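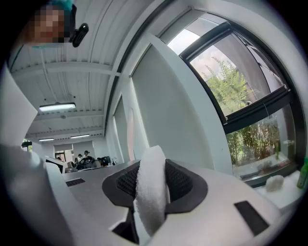
The Waiting Room of European Dance

The residency studio at Altlow used to be a creamery, and the floor still slopes toward a drain. Choreographers learn this on their first morning, usually during a turn. By the second week they have built the slope into the piece, and by the premiere a critic has called it a meditation on instability.

I spent part of last May going from one dance residency to another, trying to find out what happens in them. The official answer is research. Every application asks for it, and every final report confirms that it took place. What I saw was a lot of lying on the floor, a fair amount of soup, and now and then a phrase of movement so good that the whole room went quiet.

Kemeys takes two companies at a time and gives them 15 days. It received 159 applications for its spring round, most of them containing the word "porous." The selection panel reads them over one long weekend and comes out speaking in short, plain sentences. The fee is 4,000 euros per company, to cover travel, food, a composer if you have one, and rent on the apartment you are not living in while you're away. A dancer there showed me her budget. Under "contingency" she had written "my sister."

Still, people come back. At Dirberg, where the heating is run on a timer set by the town hall, one trio had returned for a third winter to work on the same duet. (The third member does the lights and has opinions.) They had thrown out everything from the first winter and most of the second. What was left ran to eleven minutes and was danced almost entirely in wool socks. I watched it from a folding chair with my coat on and would happily have watched it again.

No theater would have paid for those three winters. Theaters pay for evenings, and they like to know in advance how long the evening is and whether there will be nudity. The residency pays for the part before that, when the work is mostly bad — and it asks only for a public sharing on the last night, with wine.

The sharing is its own art form. At Illach the audience was mainly neighbors, plus a dog who had clearly attended before. Afterward there was a discussion. A man in the second row wanted to know if it was finished. The choreographer said no. He nodded, thought about it, and asked if there was any more of the soup.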